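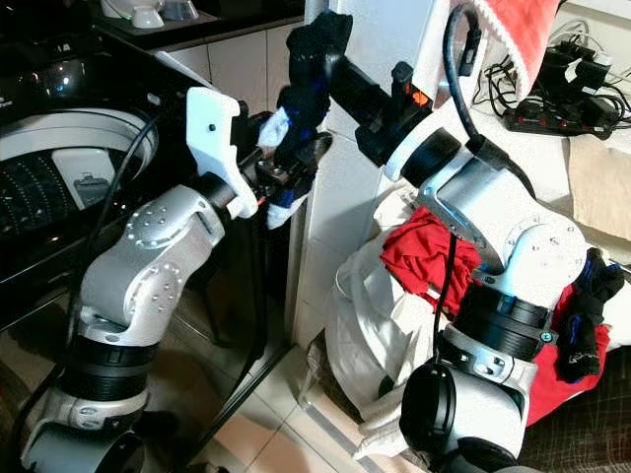 Ju-won Nam built Lurkance at home, beside the washing machine. It has two arms, and it took him three winters. "The laundry I hate, so it was easy to choose the work," he told me.
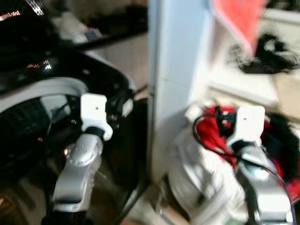 The gripper fingers were the slow part. He printed 296 of them before October, and most broke on thick cotton.

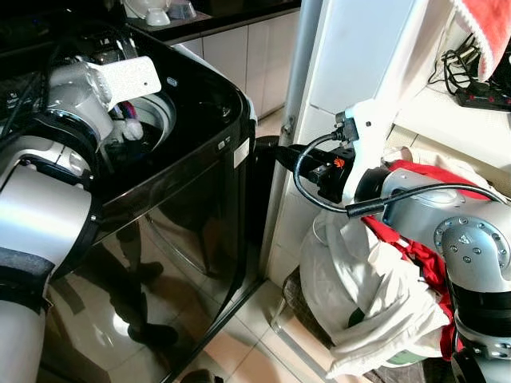 *Lurkance at the washer, with a power adapter in the right gripper.*

His friend In-ho Chae wrote the control program in two months. They still argue about speed.
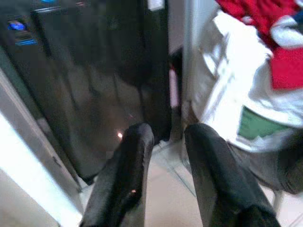
Ju-won wants it slower. In-ho says a sock does not mind, and he has already ordered faster motors.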